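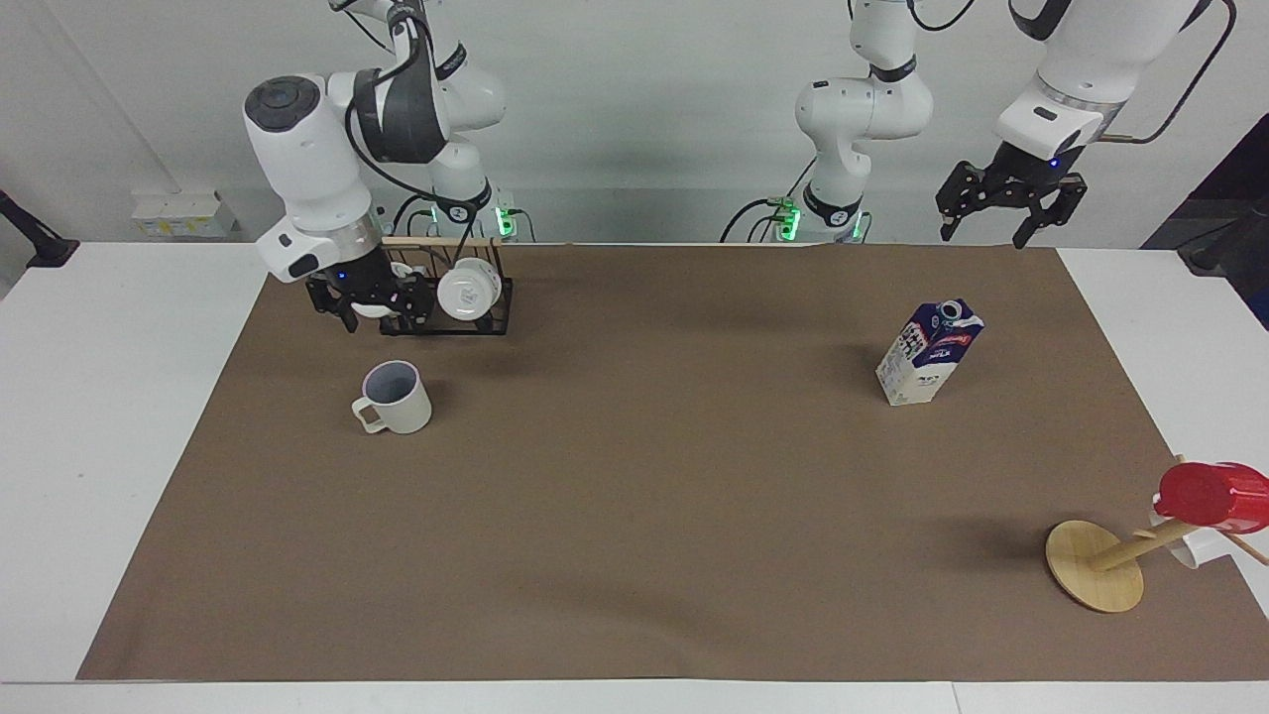
L'égouttoir, dernier meuble politique

On juge un foyer à sa bibliothèque, paraît-il. C'est une idée de gens qui reçoivent au salon. Ceux qui, comme moi, finissent toutes les soirées dans la cuisine des autres savent que la bibliothèque ment et que l'égouttoir dit vrai. Les livres, on les range une fois pour les invités. La vaisselle, il faut la ranger tous les jours, et personne n'a l'énergie de poser tous les jours.

Je vis avec un égouttoir Vimby depuis un mois de décembre déjà lointain. Le modèle précédent avait rendu l'âme par les pieds, qui s'étaient mis à pleurer une rouille orangée sur l'évier. Le nouveau promettait sur l'étiquette de « libérer le plan de travail ». Il l'occupe depuis lors en entier. Je ne connais pas d'autre libérateur qui se soit installé aussi vite, encore que l'histoire en fournisse quelques-uns.

Il existe en matière d'égouttage deux partis, et je n'ai jamais rencontré de centriste. Le premier essuie. Il considère l'égouttoir comme une salle d'attente où l'assiette passe un moment, le temps qu'on trouve un torchon. Le second laisse sécher et, dans les faits, ne range jamais : il prend le bol du matin là où il l'a posé la veille, s'en sert, le lave, le repose. Ses placards sont pleins d'une vaisselle de réserve qui n'a pas vu la lumière depuis le dernier déménagement. J'appartiens à ce second parti par conviction, disons par une paresse assez ancienne pour avoir pris le nom de conviction.

Les essuyeurs ont la morale pour eux. Ils parlent d'ordre et de traces de calcaire. Ils ont surtout des torchons, ce dont ils parlent moins. Or le torchon de cuisine est un objet qui a essuyé les mains, la table, le fond d'une casserole et peut-être le chien, et que l'on passe ensuite avec solennité à l'intérieur d'un verre. Je préfère l'air. L'air de ma cuisine n'est pas irréprochable, surtout les soirs de poisson, mais enfin il n'a pas traîné sur la poignée du four.

On m'objectera le lave-vaisselle. J'en ai un, un Kasidix, acheté après lecture d'une notice de 354 pages dont deux en français. Il fait très bien son travail, à condition de laver à la main tout ce qui n'y va pas : les couteaux, les poêles, le bois, les verres auxquels on tient, les tasses de la grand-mère, la râpe, le presse-ail. Il lave à 100 % ce qui aurait pu attendre. Le reste finit sur l'égouttoir, qui n'a donc pas perdu un seul client depuis l'arrivée de la machine. Il en a gagné, puisque les boîtes en plastique sortent du Kasidix trempées et qu'il faut bien les mettre quelque part.

Car c'est une loi que je n'ai jamais vue enseignée : un appareil qui supprime une corvée en crée une autre, plus petite et plus agaçante. On ne lavait pas le filtre du lave-vaisselle quand on n'avait pas de lave-vaisselle. On ne cherchait pas de sel régénérant dans trois magasins fermés. Mes parents consacraient à la vaisselle une demi-heure, l'un lavant, l'autre essuyant, et c'était à peu près la seule de la journée où ils se parlaient sans témoins. Je dis sans témoins, mais j'écoutais de l'escalier. Tout ce que j'ai su des finances familiales, je l'ai appris entre le rinçage des verres et celui des plats.

Les fabricants ont flairé la nostalgie. Chez Sjögren, l'égouttoir est devenu une « station de séchage », à deux étages, avec un bec orientable. Usent vend pour sa part un tapis absorbant qui se roule dans un tiroir, et se présente comme la fin de l'égouttoir. J'ai essayé le tapis pendant 10 jours. Au bout de ce temps il sentait la mare, et les assiettes, privées de fentes, s'appuyaient les unes contre les autres comme des fins de banquet. Il sert aujourd'hui sous les bottes, dans l'entrée, où il donne toute satisfaction.

Reste la question de l'empilement, qui brouille plus de couples que l'argent. Faut-il retirer ce qui est sec avant d'ajouter ce qui est mouillé ? La raison dit oui. La main, elle, cherche un point d'appui pour la passoire et le trouve, sur le saladier, contre le couvercle, au-dessus d'un verre à pied. Celui qui fait tomber l'édifice est tenu pour responsable, alors qu'il voulait seulement une cuillère. Le vrai coupable est couché depuis une heure, et il dort bien.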